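Are We There Yet? Kitchens, Robots and the Rest of Us

A gallery by Dexter Abella

Every August I clear the year's robot kitchen material off my desk and ask the same question I asked the August before: can one of these things empty my dishwasher yet? I ask as a man who owns a dishwasher, shares it with two teenagers, and has strong feelings about who unloads it.

The short answer is still no. The longer answer is more cheerful than it used to be, so stay with me.

A quick refresher for anyone who came in through the vacuum cleaner page. Floors were the easy bit. A floor is flat, it stays where you left it, and the worst it will do is offer you a sock. Dishes are another business. They stack, they hide behind one another, they're slippery, and no two households own the same mugs. A machine that can put away a dinner plate at my place may well come undone at my sister's, where everything was thrown by hand at a night class and nothing sits level.

So the people who work on this spend a great deal of time in simulated kitchens, where a dropped bowl costs nothing and the floor never needs mopping. Heiðrún Egilsson, who builds practice rooms of this sort at Grullarbridge, told me her team will run a single chore 1000 times before they let it near real crockery. I asked how many of those runs end in disaster. She asked whether I meant in the morning or the afternoon.

Her colleague Stellan Tangen is the optimist of the pair. He reckons a household arm that can load a cup, a plate and a bowl without supervision is 3 years off. I've got a note from an earlier conversation in which he also said 3 years, and I've decided to admire the consistency.

Over at Verngate, Torbjørn Boström takes the gloomier line. His shop trial had an arm facing up tins on a shelf, 600 tins a night, and it was quite good at it until a customer put a tin back upside down. The arm stopped and waited for help. Torbjørn says he has employed people like that, and some of them were promoted.

What I look for these days is the reach. Older systems went at a cup as though it owed them money. The newer ones come in slowly, at an angle, and seem to have some idea that there's a plant nearby. Whether that counts as doing the dishes is between you and your conscience. It took me 36 minutes to unload and reload my own machine last night, mind you, with a break for an argument about forks, so I'm in no position to heckle.

The two renders that follow come from a single simulated kitchen. It's a good deal tidier than mine, and I would like to know where they keep the mail.

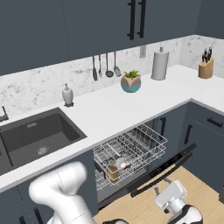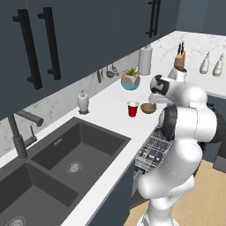

Dishwasher open in both. In the first, a cup and a plate in the pulled-out rack; in the second, the gripper close to a small brown bowl on the counter.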